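I bought the Prosser slide scanner for our local history circle in Clornberg, and I promised the members to write down my opinion after I had used it for a proper job. English is not my first language, so please excuse when a sentence is a little stiff.

The job was the Sillulstead collection. It is 2,000 slides which show the old mill village of Sillulstead, the weir, the school and the families who lived there before the road was moved. They were given to us by Cledwyn Bowen, who also gave a talk at our February meeting and wanted to show them on the big screen. Until then they were in shoe boxes, and the labels were written in pencil.

## What you get

The scanner comes with two slide holders, a holder for strip film, a power cord, a cleaning brush and a short manual. The manual is poor. It explains how to change the language of the menu in 7 steps, but for the dust setting it gives only one sentence. I found the setting by myself, under "Advanced", where I did not expect it.

It works without a computer. You put in a memory card, push the holder through from the right side and press the big button. For older members this was a great relief. With our former machine, a Stiltura, every scan went through a program on the laptop, and when the laptop made an update in the middle of the evening we had to start the box again.

## Speed

One slide takes 9 seconds if the dust setting is off. With the dust setting on it is much slower, and I used it only for the slides with visible marks. In one evening I did 80 slides without hurry, including the time for brushing each one and copying the pencil notes into our list. A person who only wants the pictures, and has no interest in the notes, will be faster than me.

The holder is the weak point. Slides in cardboard mounts go in well, but the thick plastic mounts from the later boxes stick, and I had to push them with my thumb. Twice the holder stopped halfway and the scan had a dark stripe on one side. I repeated those and they came out fine.

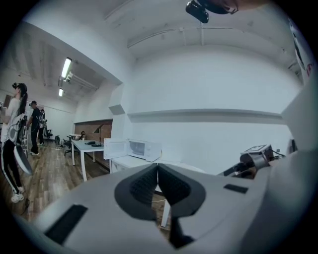
## Picture quality

For a talk or a newsletter the quality is good. Faces in the school groups are clear, and on one slide of the main street I could read the name above the baker's door, which we had argued over for years. The colors are a little cold. Many of the slides have turned red with age, and the automatic correction goes too far in the other direction, so the grass looks blue. I switched it off and corrected the color later on the computer.

Very dark slides are difficult. The inside of the mill came out almost black, also with the brightness at the highest step. The Stiltura was better at this, I must say, and I will keep it for such slides.

## Would I buy it again?

For a group like ours, yes. It is simple, it does not need a lot of space on the table, and after one short lesson the other members could use it without me. If you have only a small box at home, I would borrow one first. If you want to make large prints for an exhibition, it is better to pay a photo shop for the best ones - we will do this for the pictures of the weir.

One more small thing: the power cord is short. Bring an extension if your meeting room has its outlets only by the door, like ours.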